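Home | Gadgets | Space | Animals | Ask Us

How do you teach a robot to tidy up? Try the Tireck Grabber!

Print this page | E-mail this page

Have you ever tried telling a robot to clean your bedroom? I have, and it just sat there. Robots are brilliant at doing the same job again and again in a factory, but hand one a crinkly sweet wrapper and it hasn't a clue. Wrappers squash and slide and spring back open, and no two of them ever land in quite the same shape.

So how does a robot learn? One way is by copying us, and that's where the Tireck Grabber comes in. It's a kit made by a small firm in Prenwood, and they lent me one for 10 days so I could find out whether it's any fun (short answer: yes, mostly).

The Grabber is a robot's hand without the robot. You hold it yourself, like a big pair of tongs, and when you squeeze the handle the two fingers close. Let go and they open again. A camera on top films everything the fingers do, and the kit saves it as a little clip. Later on, a computer looks through lots and lots of clips and starts to work out the pattern: go here, open this wide, close now, lift. Engineers call this "learning from demonstration", but you could just call it showing.

The kit comes with a booklet of 27 jobs to show your robot. Some are easy peasy, such as moving a block from one side of a tray to the other. I got cocky and skipped straight to job 9, which is all about light, crinkly things. Wrappers and little packets, in other words!
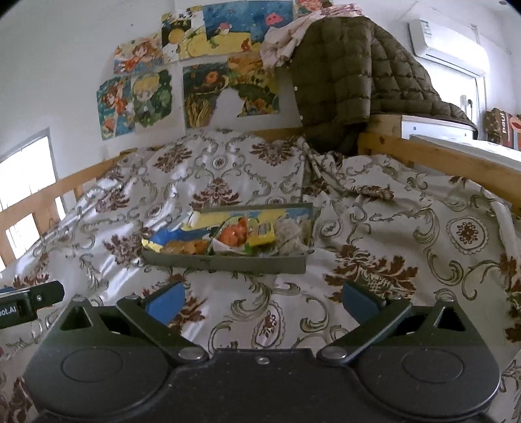

Fingers wide open first, then a good firm pinch. 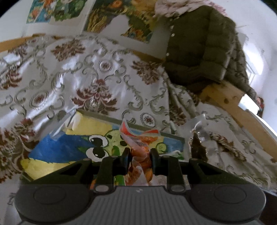 The trick I learned is to go slowly. If you rush in, your clip is a blur and the computer can't tell what your fingers were up to. I also kept squeezing much too hard. You don't need to! A wrapper weighs next to nothing, so a gentle pinch will do, and your hand won't ache so much afterwards. Mine did ache, I'm sorry to say, and I'm a grown-up.

Kashindye wrote in after trying the kit at a science club in Bostville, and says the booklet ought to tell you to make mistakes on purpose. If every clip is perfect, the robot never finds out what to do when something slips, so the club dropped a few things, picked them up again and kept those clips too. I think that's a smashing idea and I wish I'd thought of it before I deleted all my fumbles.

Now for the grumbles. The Grabber is a bit heavy for small hands, and you'll want a grown-up nearby when you send your clips to the computer, as that part is fiddly. It also costs £129, so it's more of a thing for a school or a club to share than something to spend your birthday money on.

Want to have a go without a kit? Find some kitchen tongs and a few clean wrappers, and try to pick each one up while a friend calls out instructions. You're only allowed to do exactly what they say. "Left a bit" gets very silly very quickly, and you'll start to feel quite sorry for robots.

Print this page | E-mail this page

Back to Gadgets | Next: Why do magnets stick?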